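The Second Hand

Rupert Pichler had been told to pick one by the end of February, and the two hands had been in the building since the start of the month. The first came from Gretico and had three fingers and a manual as thick as a loaf of bread. The second came from Rovov and had four fingers and a thumb, and its manual was a single folded sheet with a web address on it. The address did not work.

He had already run the Gretico hand through everything. It had done 3,555 grasps over nine nights and dropped very few of them. It picked up a bolt the same way it picked up a sponge, from above, with the three fingers closing at one speed until the current went over the limit. He had written in his notes that it was a good hand, and he had nothing else to add.

The Rovov hand took longer to set up. The Clavitz controller wanted a different connector, and the adapter was in a drawer at the Bühler site, two hours away. Rupert drove there and back and ate a sandwich in the car. When he got back to the lab the lights over the benches were off and Ines had left a key under the keyboard for him, which was against the rules.

He bolted the hand on, tightened the flange, and ran the opening and closing routine 11 times. On the first few the thumb stopped short. He changed one line in the config file and it went all the way.

"You're still here," said Ines. She had come back for her coat.

"The thumb was stopping early."

"Is it better than the other one?"

"I don't know yet. I've only made it wave."

She stood behind him and watched the log go by. She had been at the company longer than he had, and she had seen hands come and go. One had leaked oil on a visitor's shoes. She had voted for the three-finger hand before either box was opened, on price, and she had not changed her mind, but she put her coat over the back of a chair and stayed.

They started with the easy objects. A block, a cup, a roll of tape. The hand took the block well. It took the cup too low and tipped it, and Rupert moved the approach point up and ran it again. With the tape it did something he hadn't seen the Gretico do. It put one finger through the hole and closed the thumb on the outside, and the roll came up off the table hanging from the finger like a ring.

"Did you program that?" Ines asked.

"No. It's the default for round things with holes."

"Hm," she said.

After that they tried the thin objects, and those were the reason for the whole comparison. The customer packed small tools into trays, and the tools were narrow and slick and lay at every angle. The Gretico hand could only get them by pushing them against the tray wall first. That worked, but it was slow, and now and then it bent something.

Rupert set the fingers to half closed and turned the wrist over so that he could check the gap from the camera. He left the arm there while he typed.

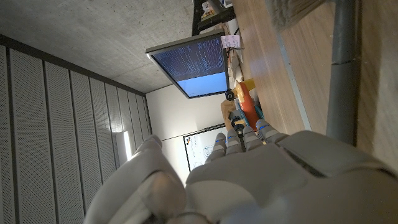

Night Run

The script for the long test was ready by nine. It was the same one he had used for the Gretico hand, with the same objects in the same order, so that the two sets of numbers could be put side by side. He had added one step at the end of each cycle. The hand would open, wait, and touch the thumb to each finger in turn. The folded sheet called this a self-check. To Rupert it looked like someone counting.

"What happens if it jams?" Ines said.

"It stops and sends me a message."

"And then?"

"Then I drive in."

She took her coat off the chair. At the door she asked him if he was going to stay for the first hour, and he said he would stay for the first cycle – he had a kid with a cold at home.

He stayed for three cycles. Then he turned off his desk lamp, left the log open, and went home. His son was asleep on the couch with the television on. Rupert carried him upstairs. On the way up he noticed how he was doing it, one arm under the knees and the other flat across the back, and how his right hand had spread itself out without being asked. He put the boy down and stood there for a minute, opening and closing his fingers.

No message came. He checked at midnight and at four.

Nine nights later the total stood at 3,706. The Rovov hand had dropped more than the Gretico, almost all of them in the first two nights, before he moved the approach points. It was faster on the thin objects and slower on the blocks. It had bent nothing. One fingertip pad was worn through, and a new set of pads cost more than he wanted to put in the table, but he put it in.

Ines read the report standing up. She went through it twice and then turned back to the page with the costs.

"You want the expensive one," she said.

"It doesn't say that."

"It doesn't say it anywhere. But you gave the first hand half a page and this one has four."

"There was more to write down."

"Did you put in the thing with the tape?"

"It's in the appendix."

She found it. It was one sentence long. She took the pen from behind the monitor and wrote next to it, in small letters, move this to the front. Then she signed the last page on the line for the second reviewer and gave it back to him.

Rupert went over to the arm. It was still in its parking position with the fingers open. He had meant to take the hand off that afternoon and pack it, in case the answer from upstairs was no, and the box was already out with the foam in it and 12 screws in a cup. He looked at the box for a while. Then he slid it under the bench with his foot and started the next run.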